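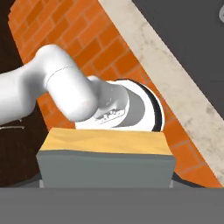
What will people be able to see at the Linia open day in Dradudville?

A robot arm being programmed and run in simulation on the big screen, the same program running on the real arm on the shop floor straight afterward, and a fair bit of waiting in between while somebody finds the right cable.

FOR IMMEDIATE RELEASE
January 24, 2020

Linia opens its doors, puts the kettle on and lets the public argue with a robot

DRADUDVILLE - Linia, the automation workshop on the Asstead industrial estate, will hold its first public open day next month, after 16 years of telling the neighbours it would get around to it.

Visitors will see how the workshop plans a job for a robot arm before any real metal moves. Every program Linia writes is first tried in a simulated workspace, where the arm can swing into a wall as often as it likes and the only thing damaged is the programmer's mood. When the program behaves on screen, it goes to the arm in Bay 2, which is a good deal heavier and far less forgiving.

"People come in expecting the future and they get a man scrolling through a list of joint angles," said Sang Quách, who runs the demonstration side at Linia. "We've decided to be upfront about that. There's a lot of scrolling. Then the arm moves and everyone forgives me."

The main demonstration lasts 36 minutes and will be repeated through the day. It follows a single task from start to finish: bring the arm over to a box, stop short of it, hold, and back away without touching anything it shouldn't. Mr. Quách concedes that this doesn't sound like much. He invites anyone who thinks so to try it at the visitors' keyboard, where the simulated arm will do precisely what it is told, including the silly parts.

A trial session was held in December for families and friends of staff. Over the course of one afternoon the simulator recorded 3,035 collisions, most of them credited to two cousins who had worked out that the reset button was free. The log has been printed and will be on display near the washrooms.

The simulated workspace has drawn some comment of its own. Its colours were chosen so that surfaces are easy to tell apart at a glance on a screen across the room, and the workshop would like it known that no decorator was consulted. Suggestions may be left in the box at the front desk, where they'll be read.

Also on the day

The Kovács bench. Linia's oldest test bench, named after the hardware shop whose shelving it was built from, will be open for hands-on work. Visitors aged 12 and up can guide a small tabletop arm through a path by hand, save it, and watch it played back. The playback is faithful. If your hand shook, so will the arm.

Ask the programmers. Two of Linia's programmers will sit at a table and answer questions. They have been asked to avoid the word "kinematics" before lunch. Questions about whether robots will take over are welcome, though regulars should know that the arm in Bay 2 was stopped for most of a morning last year by a piece of tape over a sensor.

The emergency stop. There is a large red button. There will be a spare one, connected to nothing, for people who need to press it.

A talk on what goes wrong. Mr. Quách will give a short talk on the difference between a simulated job and a real one, with particular attention to floors that aren't level, boxes that aren't square and measurements taken by someone in a hurry. "The simulator assumes you've told it the truth," he said. "It's very trusting. I've had to apologize to it."

Getting in

Admission is free. Each demonstration session holds 52 people, standing, behind the yellow line. The line isn't negotiable, and staff have heard all the reasons why it should be. Places are given out at the door and can't be booked ahead. Strollers are fine in the front hall but can't be taken into the bays.

Closed shoes are required on the shop floor. Safety glasses will be lent at the entrance and Linia would be grateful to get them back this time.

Parking is behind the building, off the lane. The bus from Dradudville centre stops at the estate gate, a short walk away past the tile warehouse. The front entrance and both bays are at ground level, and seats will be set out along the side wall for anyone who would prefer not to stand. One session in the middle of the day will be run with the compressor off and the commentary turned down, for visitors who find the noise hard going.

School groups should contact the workshop before coming, as the Kovács bench can only take a few people at a time. Teachers may ask for the worksheet, which was written by an engineer and then rewritten by someone else.

Coffee, tea and date squares will be served in the front hall. The robot won't be serving them. It was tried.

About Linia

Linia designs, programs and repairs robot cells for small manufacturers, mainly in packing and machine loading. The workshop is based at Asstead, Dradudville.

Media contact

Sang Quách, Demonstrations, Linia, Dradudville. Reporters who would like to try the simulator ahead of the open day can arrange a time through the front desk. Collisions will be logged.

- 30 -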